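Braising steak goes dry when cooked ahead and reheated for a crowd

Posted in Catering and Large Batches
Asked by fukuda_kitchen

I cook for a lunch club twice a month in a hired hall. The hall kitchen has one domestic oven and a four-ring hob, so anything substantial gets cooked at home and taken over. For most of the winter I have been doing a beef and onion braise, and it always eats worse at the hall than it did in my own kitchen the night before.

What I do now is this. I buy chuck in one piece, trim it and cut it into cubes a bit bigger than a walnut. I brown it in batches, soften the onions in the same pan, add stock and a bottle of stout, and put it in the oven at 150 until tender. That usually takes three and a half hours. I let it cool in the pot with the lid on, put it in the fridge overnight, then portion it into foil trays in the morning and drive over. At the hall it goes into the oven at 180 for an hour, covered.

At home the meat is soft and pulls apart with a fork. At the hall it is stringy, and the pieces on top of the tray are worse than the ones underneath. The sauce also seems thinner than it was, though I have not added anything to it.

I have tried brisket once, in March, and it was better but it fell to bits in the tray and looked more like a pasta sauce. Some of the members commented. Chuck is also easier to get from my butcher in the amount I need. 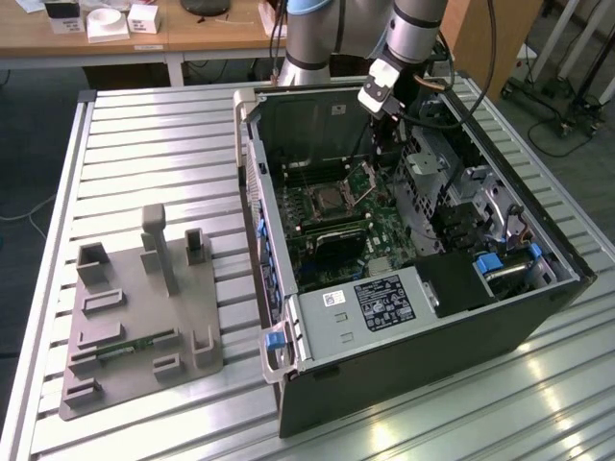 Numbers are normally 22 but we have a bigger lunch on 17th May and I would like to sort this out before then. I allow 300 g of raw meat a head, which may be too much, but people do come back for seconds.

Should I be undercooking it at home and finishing it at the hall? Or is the reheating simply too hot? I cannot cook it on the day because we only get the keys an hour and a half before serving.

Replies, oldest first

Lidia

Your reheating is too hot and there is not enough liquid over the meat. Those are the two main faults, and the second is easy to put right.

When you move the braise from a deep pot to a shallow foil tray, the same quantity of sauce spreads out over a much larger area and the top layer of meat ends up sitting above it. Then it gets an hour at 180 with dry heat on it. Foil over the top helps less than people think, especially if it is domed and there is a gap. Press a sheet of baking paper right down on to the surface, then put the foil over that and crimp it round the rim.

On the cooking: take it out at home when a fork goes in with a little resistance and the piece still holds its shape. With chuck at 150 I would start checking at two and three quarter hours. It will carry on softening in the pot while it cools and again when it is reheated. If it is already pulling apart on the first evening, it has nowhere to go except stringy.

I would also look at your cooling. A full pot with the lid on takes far too long to come down, and that is a safety matter as well as a texture one. Tip it into the trays while it is still hot, keep the layer shallow, stand the trays on racks somewhere cool, and get them into the fridge within an hour and a half. You then have the added advantage that you are not breaking the meat up by portioning it cold in the morning. Carry the trays in a cool box with ice packs if the drive is more than a few minutes.

For the reheat, bring the sauce up separately if you can. This is how I do it for funerals and christenings:

Before leaving home, lift out enough cold sauce to fill a large saucepan halfway, and carry it in a lidded tub.
Put the oven on as soon as you get the keys.
Bring the sauce to the boil on the hob while the oven heats.
Pour it over the meat in the trays so that every piece is covered, put the paper and foil back, and give it 50 minutes at 150.
Check the middle of each tray with a probe. You want 75 in the centre, and if you are in Scotland the figure is 82.

Stir once, gently, before serving. Do not keep it hot for longer than you have to, and do not put any leftovers through a second reheat.

The thin sauce is probably the onions giving up more water, and condensation from the lid dripping back during the cooling. If you thicken with flour at the start it can also loosen a bit overnight. I leave mine slightly thin at home and correct it in the saucepan at the hall with a spoonful of cornflour mixed with cold water. That way you are judging it at the point it is going to be eaten.

300 g raw is generous for a lunch with potatoes and a vegetable. I allow 220 and there is normally some left.

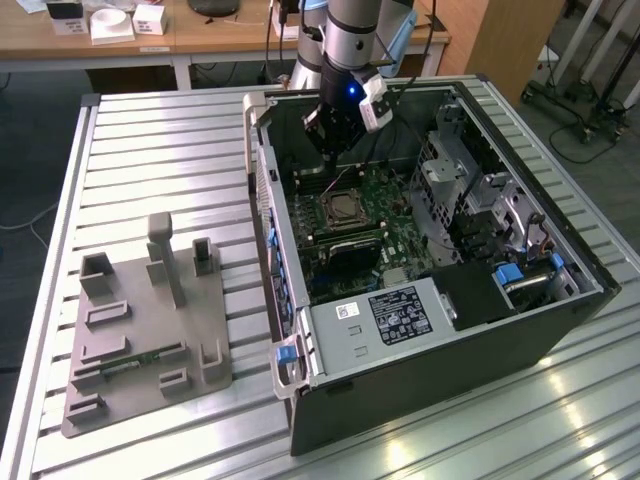
Omard said shin would be the better cut for this and that chuck was the wrong place to start. It has more connective tissue, it takes longer to get tender, and it stands a second heating without drying out. Cut it across the muscle in thick slices, bigger than you would cut chuck, and give it four hours at 140. The sauce sets to a jelly in the fridge, so it travels well and does not slop over the edge of the tray. It needs skimming first, as there can be a fair bit of fat on top. The price is usually no higher than chuck, but a small butcher may not have enough of it on the counter and you should order it a week ahead.

Omard also said not to bother with browning every piece when the batch is that large. Brown half of it properly and put the rest in raw. The flavour comes out the same and it saves the better part of an hour. Stout can turn bitter if it boils down too far, so half stout and half stock is safer than a whole bottle in a small pot.

brorkia

Slow cooker. I take 2 of them and plug them in at the hall, low setting, job done. Never had dry meat.

Lidia

Slow cookers are fine for keeping food hot but they should not be used to heat it up from the fridge. It spends too long at a warm temperature on the way. Heat it fully first, then transfer it to a slow cooker that is already hot. I would agree they are useful if the oven is needed for potatoes.

Shin is a good suggestion. I have only done it in small amounts, so I cannot say how it slices up for a crowd.

fukuda_kitchen

Thank you all. I did a trial with 6 portions at home, half chuck and half shin, cooled in trays with paper on the surface and reheated at 150 with boiling sauce poured over.

The chuck came out at three hours and was much better than before. There was still a slight dryness on a couple of corner pieces, which I think were leaner than the others. The shin took 4 hours and ten minutes and was the better of the two after reheating. The slices stayed whole when I lifted them out with a fish slice. There was a strip of sinew in one that had not gone down, so I may give it a little longer next time.

I had been using the probe only at the edge of the tray, and the middle was a good deal cooler than I expected. Fifty minutes was enough with the oven fully up to heat, but my oven at home is quicker than the one at the hall, so I will allow an hour and put the potatoes on the hob.

The sauce did set and I took the fat off with a spoon. I have ordered shin from the butcher, who wants to know by the end of the week whether I need it sliced or whole. I am going to ask for it whole and slice it myself.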